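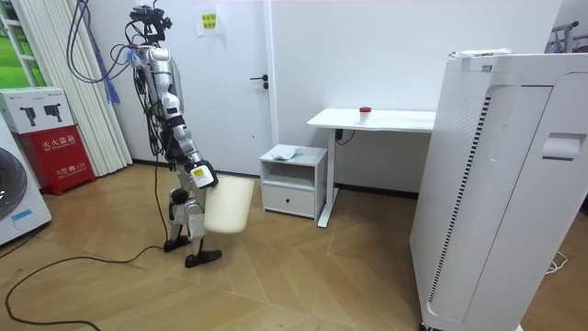 **saltmarsh_kettle** wrote:

I'd look at the supply before I'd look at the hand, for what it's worth. We had the very same thing at our place in January: walks beautifully, holds beautifully, then the fingers let go halfway through a step and everybody blames the fingers. Ours was the voltage sagging when both knees loaded up together. Does it only drop the bucket while it's walking, or will it do it standing still as well?

---

**parquet_pete** wrote:

Thank you, that's a kind and quick answer, and it has cheered me up a bit after a long morning with a mop. Only while walking. I can leave it standing there holding the bucket for 30 minutes and nothing happens at all (I made a pot of tea and came back, and it hadn't budged). As soon as it sets off there's a chance it'll let go.

The bucket had 800 ml of water in it on the last run, so you can imagine the floor. The power cable was lying right in the middle of it, and that's the part I really want to talk about. The log stops at carry 1,831 with "grip lost, reason unknown", which isn't much help to anyone. The hand is the Standavitz one, on the standard Palumbo wrist adapter.

---

**old_lathe** wrote:

Sorry to be the grumpy one, but I don't think it's the supply. If the voltage sagged enough to open a hand you'd expect the legs to complain first, and you haven't said a word about the legs. My money is on that adapter. The connector inside works itself loose with the swing of the arm, the hand loses its signal for a blink, and then it does whatever it was told to do on a lost signal. Lots of them come set to open. Have a look at that setting before you buy anything!

---

**saltmarsh_kettle** wrote:

Fair point about the legs, although ours never complained either. They ride through a dip quite happily and the hand doesn't. I'd still put a meter on it, it only takes a few minutes and then you know.

---

**ninepins** wrote:

Can I just say, before you two get properly going, that water and a power cable on the same floor ought to come first? I don't much mind which of you is right about the fault. Please do the testing with dry rice or sand or something in the bucket, and get that cable up off the floor. Is the socket on a trip switch?

---

**parquet_pete** wrote:

It is, and it didn't trip, and I don't know whether to be pleased or worried about that. You're quite right and I've had a word with myself. No more water until this is sorted. It's dried peas from now on, which will be lovely to pick up I'm sure.

Settings checked. On lost signal: open. So old_lathe, you may well be on to something there.

---

**old_lathe** wrote:

Change it to hold, but mind your fingers, as hold means hold and it won't let go of you either. Keep the stop button within reach.

---

**ninepins** wrote:

I don't like "hold" as a blanket answer, I'm afraid. Fine for a bucket. If it ever had somebody's sleeve I'd much rather it opened. Couldn't it come to a halt, lower the arm and then let go?

---

**old_lathe** wrote:

It could if the hand could still hear it, but a lost signal is the whole trouble. We'll have to disagree on that one.

---

**parquet_pete** wrote:

Update, Sat 27 April, evening. I took the wrist apart at the kitchen table. The connector was seated but the little latch on it had snapped, and with a gentle wiggle I could make the hand open every time. New part ordered from Rerside, and their Skevport depot says it'll take 2 days.

I put the meter on as well, to be fair to saltmarsh_kettle, and there is a dip when it steps off. Smaller than I'd feared, but it's there. So the latch goes in first, then I'll run it with the peas and see whether that's the end of it. The cable is getting a hook on the ceiling in the meantime.

---

**saltmarsh_kettle** wrote:

I'll take a small dip! Do post the readings when you've got a minute, I'd love to put them next to ours.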